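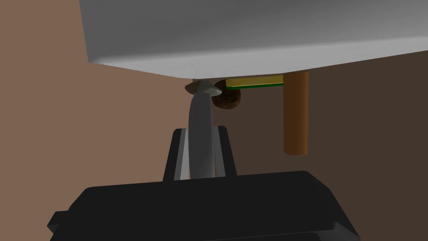 The aim of this project was to find out whether a grasping policy trained only in simulation could be made more reliable by changing which camera views it was trained on. The work was completed at Trekthorpe as part of the final-year robotics stream. All training and testing took place in the Sutonen simulator, with a two-finger gripper and a set of five small objects. Our main concern was grasps that end close to a large surface, where there is little room to correct a mistake. A typical case has a grey mushroom-shaped object held upright between the fingers, with its cap touching or very nearly touching the underside of the grey slab and a brown lump directly beside it. A grasp can be sound in itself and the trial can still fail if the object is then pushed into the slab or drags its neighbour along.

## Background

Earlier student work at Trekthorpe used a single fixed camera placed well away from the gripper. That view gives a clear picture of the layout but loses detail once the fingers close, as the housing hides much of what matters. The Prestach policy, which we used as our starting point, was trained in this way. It performs well on isolated objects and poorly on objects that sit near each other.

## Method

Two versions of the policy were compared. The first was Prestach without changes. The second, which we called Roy, had the same network and the same training budget, but half of its training images came from a camera mounted behind the fingers. No other setting was altered.

Each version was given 100 test trials. The starting positions were drawn once, saved, and used for both versions, so that any difference in the results could not come from an easier set of layouts. A trial was counted as a success if the target object was held for 5 seconds without slipping and without contact between the object and any wall or slab. Contact was read from the simulator log and was never judged by eye.
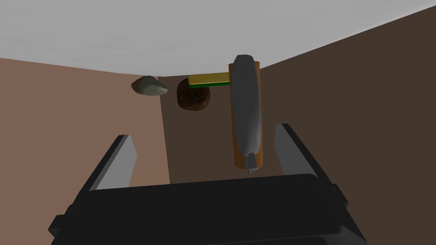

**Figure 2.** View from behind the open gripper, with the grey capsule-shaped object in front of the orange-brown cylinder.

Layouts like the one in Figure 2 were the most useful for our purposes. The grey object covers most of the cylinder, leaving only a band of colour along each side and part of the top rim. A policy that relies on seeing a full outline has very little to work with if the cylinder is the target. The yellow bar is partly hidden in the same layout, while the rock further to the left stands clear of the others.

## Results

The unchanged Prestach policy succeeded in 30 of its 100 trials. Roy succeeded in 60. Most of the gain came from layouts in which one object partly covered another. When the target stood apart from the rest, the two versions were close, and in a few of these layouts Prestach closed the fingers more neatly.

The failures also differed in kind. Prestach often closed on the wrong object or on empty space. Roy usually reached the correct target, but many of its failed trials ended in contact with a surface after the grasp was made. We believe the view from behind the fingers helps with reaching and gives only weak information about distance once an object is held – the fingers and the object then fill much of the image.

## Limitations

The colours and lighting were kept the same throughout, and the walls and slab never changed. It is possible that Roy learned to depend on them. We did not test on a physical arm, and the success rates above should not be read as a forecast of how the policy would perform on one.

The training runs were not repeated with different random seeds, as time on the shared computers ran short in March. A second run of each version would be the first thing to add.

## Further work

The contact failures could be addressed by adding a depth channel, or by penalising motion towards the nearest surface while the fingers are closed. Either change can be made without altering the test layouts, which have been stored with the project code along with the contact logs for both versions.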